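Startseite Tests Ratgeber Unterwegs Newsletter Kontakt

Tag der offenen Tür bei Mazza: Ein Vormittag zwischen Schlössern, die mitdenken

27. August 2026

Wer zu einer Hausmesse für Sicherheitstechnik fährt, rechnet damit, hineingelassen zu werden. Bei Mazza hing am Eingang das neue Türschloss von Zavach, man sollte sich vorher per App einen Gastcode holen, und die App wollte erst einmal ein Update. Ich stand also mit einem Ehepaar und einem Lieferanten für Butterbrezeln auf dem Parkplatz, bis jemand von innen die Klinke drückte. Die Klinke funktioniert tadellos.

Drinnen gab es Kaffee, Namensschilder und eine Führung durch die Musterwohnung. Sie hat vier Zimmer und mehr Sensoren als Steckdosen. Im Flur sitzt die Zentrale von Pollidix, ein flaches Kästchen, das laut Prospekt »mit der Wand verschmilzt«. Es blinkt blau. Man kann das Blinken abstellen, im Menü unter »Erweitert«, dann »Weitere«, dann »Sonstiges«. Der Vorführer fand den Punkt beim zweiten Anlauf und bekam dafür Applaus. 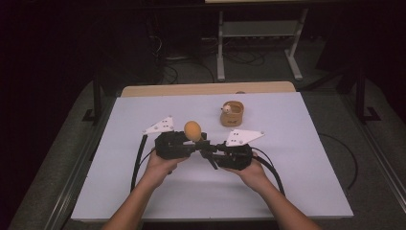
Beide Hände am schwarzen Greifer, obenauf der orangefarbene Ball.

Am längsten blieb unsere Gruppe beim Bewegungsmelder von Vistura hängen. Er soll Mensch und Katze auseinanderhalten. Eine Katze war leider nicht zu bekommen, also kroch ein Mitarbeiter auf allen vieren durchs Wohnzimmer, im Anzug, mit beachtlichem Ernst. Der Melder schwieg. Ob das nun für das Gerät spricht oder eine Einladung an kriechende Einbrecher ist, wurde in der Gruppe lebhaft diskutiert. Beim Aufstehen ging dann die Sirene los, und wir wussten wenigstens, wie laut sie ist.

Besser gefallen hat mir das Schloss, als es dann aktualisiert war. Es wird innen auf den vorhandenen Zylinder gesetzt, der Schlüssel passt von außen weiterhin, und der Motor ist leise genug für spätes Heimkommen. Die Verriegelung dauert drei Sekunden. Gastzugänge lassen sich zeitlich begrenzen, was für die Putzhilfe praktisch ist und für die Schwiegereltern diplomatisch heikel. Zehn solcher Zugänge sind im Preis enthalten, der elfte kostet monatlich. Ich kenne keine zehn Leute, denen ich meine Wohnung anvertrauen würde, und war kurz etwas traurig.

Apropos Preis. Das komplette Paket mit Zentrale, Meldern, Sirene und Schloss liegt bei 1457 Euro, Montage extra. Auf die Frage, was bei Stromausfall passiert, hieß es, die Zentrale laufe dann über Akku weiter. Auf die Frage, was bei Ausfall des Internets passiert, hieß es, in der Küche gebe es noch Brezeln.

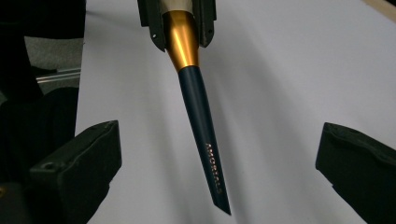

Martim Vilela: Das mit dem Internet kann ich aufklären. Mein Zavach lässt sich dann per Bluetooth öffnen, man muss nur direkt davorstehen. Die Pollidix-Zentrale meldet den Ausfall übrigens auch, allerdings als Push-Nachricht über das Internet.

Danke für den Hinweis, ich habe ihn mir neben die Bedienungsanleitung gelegt. Für Leute mit Mietwohnung noch eine Auskunft vom Stand: Das Schloss kommt ohne Bohren aus, die Sirene leider nicht. Der Parkplatz ist kostenlos, man fährt am besten von hinten an. Einen Rabattgutschein habe ich auch bekommen, er gilt bis Ende August und nur in der App. Die wollte auf der Heimfahrt wieder ein Update.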